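## 3. Looking at things too close

The second half of my notes from the Provberg study is about what happens to everyday surfaces when you get right up against them.

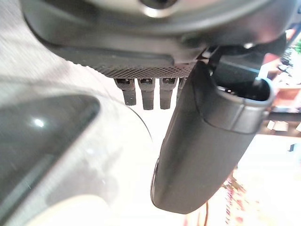
**Figure 1.** Dark gray parts against a washed-out background, with a pale gray curved surface out of focus at left.

I came into this part of the project thinking that closeness would help. If you want to know what something is made of, you go nearer, right? That was my whole plan in June, and I wrote it into the proposal with a lot of confidence. Then I sat down with 34 close views and tried to sort them by surface, and I got stuck on the second one.

Figure 1 is the view I keep going back to. The dark parts are easy to read – there is a fine crosshatched band, which I'd call knurled, and the prongs under it show up sharply because the light is behind them. The big pale shape is the one that gave me trouble. I can tell you it's curved and smooth along its right edge, and that there are fine scratches near the middle. Whether the mottling is in the material or comes from the blur, I couldn't say, so I coded it as "brushed or mottled" and left the name of the object blank.

That blank turned out to be a useful column! In the Fisholm coding sheet (which I started from, and mostly still like) you have to name the object first and describe its surface second. I swapped the two. Once I had a name in my head I tended to see whatever the name told me to see, and my notes got shorter and lazier. With the surface first, I wrote over twice as much and changed my mind less between passes. I did 3 passes in all, the last one finished 7/1/19.

The Abou Zeid scale for gloss has 5 steps, and I found the middle ones hard to use on dark plastic. A matte charcoal part and a slightly glossy one can sit side by side and differ mainly in a thin highlight down one edge. I ended up scoring the highlight by itself – long or short, thin or wide – and I go through how that compares with the Mandach scores in Section 4.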